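Week 4 handout: Labels, and why people ignore them

Reading: Karakaya, chapter 10, up to page 39. The rest is about fonts and can wait until February, or forever.

The Domelen office survey asked 922 people which switch worked which light. More than 10 had taped up a note. The notes disagreed.

Three terms to know: mapping, grouping, default.

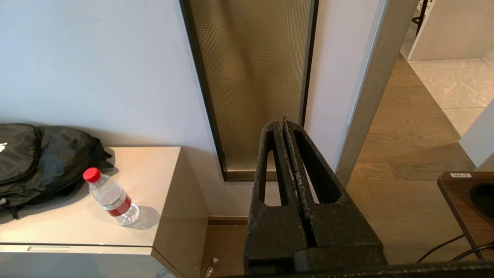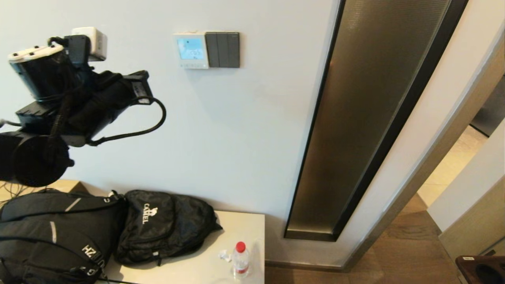
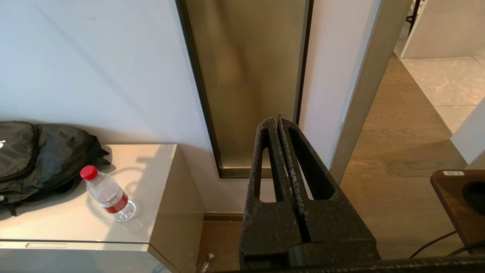
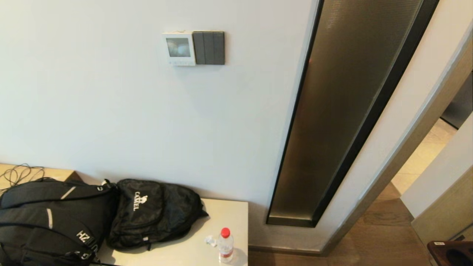

Mapping means the control is laid out like the thing it controls. Most walls don't bother. Take the three tall rockers side by side on the dark gray plate in the last picture: the order is all a visitor has to go on - left, middle, right of what?

For next time, bring one bad label from home.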